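Section 4. Wrist view and gripper, first set-up

Do section 3 first. If the arm isn't bolted down yet stop here and go back, the arm will walk across the bench the first time it brakes hard and the Skasance bench tops are slippery.

What you need out on the bench
Arm, bolted. Prindari gripper, both fingers, four long screws, two short ones (short ones go on the camera side).
Hex keys, the small set. Not the ball-ended ones, they round the heads.
Power supply, off.
Laptop with the Lullthorpe workshop folder copied over. Copy it, don't run it from the stick.
A bit of pipe or broom handle for the hold test at the end.

4.1 Fitting the fingers

1. Power off at the wall. Wait for the fan to stop.
2. Slide the left finger onto its rail, dark edge outwards. Same with the right.
3. Short screws first, finger tight.
4. Long screws, finger tight, then half a turn each with the key. Go across, then back. Don't do one side all the way up.
5. Push both fingers together by hand. They should meet along the tips. If one rides up, undo everything on that side and start it again.
6. Cable goes UNDER the wrist and through the clip. Over the top it gets caught on the second joint, ask me how I know.

Note. The fingers from the first batch have no L or R on them. Hold them flat, slanted end away from you. The slant should drop to the outside on both.

Caution. The fingers are printed and they snap rather than bend. Wear glasses. Bits fly.

4.2 Telling the controller what's on the wrist

1. Power on. Green light on the controller, then wait for the second click.
2. Open the set-up page, pick Tool, then New Tool.
3. Length of port: type 1424. That's the port number, the label on the page is wrong and I keep meaning to change it.
4. Speed limit: 9. Leave it at 9 until you have done all of section 4. The box will take anything you type into it, including silly numbers.
5. Grip force: 35. Enough to hold a pipe, will not crush a hand but will hurt one.
6. Save. Page goes white for a bit. Don't press Save again.
7. Press Open, then Close, once each. Watch the cable while it does it.

If Open closes and Close opens, the plug is in upside down. Power off, turn it, power on. Don't fix it in software. Lindalva fixed it in software in October and then everbody who borrowed the spare wrist had it backwards.

If nothing happens at all:
- stop button still pressed in (usually this)
- wrist plug not home, push till it clicks
- time-out too short, set it to 2000 on the Advanced page, save, restart

4.3 Practice model

Before any real gripping, run it in the practice model. Same controls, same speed box, nothing to break. Takes ten minutes, saves fingers.

1. Stop button in. Arm stays dead for all of this part.
2. Start the practice program from the folder. First start is slow on the old laptop.
3. Load "posts". Ignore "shelf", it's half done.
4. Switch to wrist view, W on the keyboard. The colours are plain blocks on purpose, it runs faster without proper textures. The floor is the only thing with a pattern.
5. Open the gripper fully, O.
6. Drive in slowly with the arrow keys. Hold Shift for small steps. Use small steps for anything closer than a hand's width.
7. Stop with the pole between the fingers. Don't close yet.

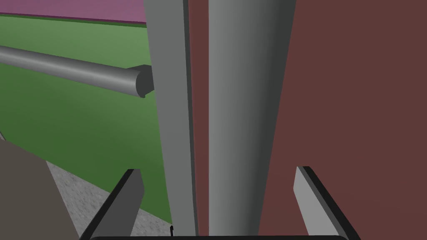 Cuiping Lei: can I add something to step 7, because I got this wrong for a whole evening. Look at the gap on each side before you close, then roll the view a bit and look again. I only checked it from the one angle and kept catching the pole with one fingertip and shoving it over. Also the small steps are still quite big if your keyboard repeats. Tap, don't hold.

Added, thanks. Key repeat can be switched off on the laptop, do that.

8. Check the gap from two angles, as per Cuiping.
9. Is anything else near the fingers? Flat bars and rods count. If a finger is going to touch one on the way shut, back out and come in from a different side.
10. Close with C. Let it finish.
11. Back out in small steps. If the gripper lets go or the pole drags, press R to reset and go again from step 5.
12. Get three clean ones in a row before you touch the real arm. Not three out of ten. In a row.

Note. Wrist view has no depth to speak of. A pole that looks nicely between the fingers can still be well past the tips. Press D for the distance readout, top corner, and beleive that over your eyes.

Caution. Quit the practice program before you release the stop button. It talks to the same port. If it's still open the real arm will try to go wherever the practice one is.

4.4 Hold test on the real arm

1. Practice program closed. Check the taskbar as well.
2. Clear the bench. Mugs too.
3. Stand the pipe in the Wendt vice, upright, jaws just nipped. Loose enough that you could pull it out by hand.
4. One person on the laptop, one on the stop button. Not the same person. If you're alone in the workshop leave this bit for another time.
5. Release the stop button. Say it out loud first.
6. Open, drive in, small steps.
7. Gap check, two angles. You can just bend down and look now.
8. Close. Count to five.
9. Undo the vice. Gripper should keep hold. Some sag is fine.
10. Hand under the pipe, never between the fingers, and press Open.
11. Stop button in.

If the pipe slips, wipe the finger pads with a dry cloth and try again before you go changing the force. Still slipping, stick a strip of the rubber tape from the drawer under the laptop on each pad. Both pads, same thickness, or it pulls to one side.

If a finger creaks, power off and take it off. Spare pairs are in the tin. Write on the tin lid when you take the last one.

Speed can come up off 9 once section 5 is done, not before.

Next: section 5, teaching positions. Bring the pipe.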